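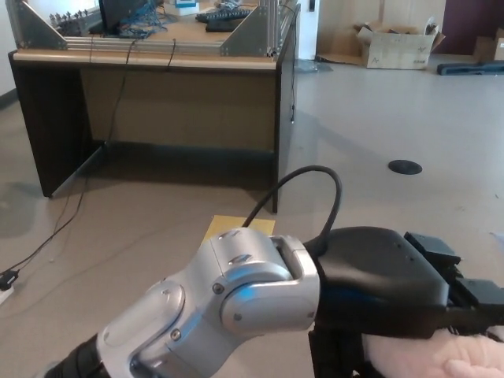
*The arm on our floor, with the cable loop over the wrist.*

## Arm stops with a wrist fault whenever the gripper cable pulls tight

**Dinesh Khan** — May 6, 2024

Our department operates a single arm with a Lollis gripper, controlled by Rallness software. Over the past month the arm has halted on four occasions with fault 328 (communication lost at tool). Each halt occurred while the wrist was turning inwards, and on the last occasion the gripper released its load. The log shows 34 short dropouts before that final stop. Replacing the controller fuse made no difference. I should be grateful for advice on whether the arm may remain in service.

**Ildikó Pintér**

Please withdraw the arm from service until the cause has been established. A gripper that opens on loss of signal is a safety matter, whatever the reason for the fault.
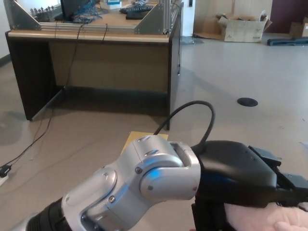 Fault 328 on this software nearly always concerns the tool cable or its connector, and the controller may be left alone for the present. With the power isolated, the connector should be unplugged and its pins inspected. The route of the cable also deserves attention: yours rises from the wrist in an open loop and comes back down into the top of the gripper housing, so every turn of the wrist may load the same short length. Clip the cable at both ends of the loop and leave enough slack for the full turn. You should then run the wrist slowly through its range, without a load, and watch the log for dropouts.

The setting "hold on signal loss" is found under tool options. It was switched off by default in versions issued before November.

**Lajos Illés**

We had the same fault with a Barta gripper. New cable, no trouble afterwards. Ours had done 1,003 hours by then — I do not know whether that is typical. Check the earth connection as well.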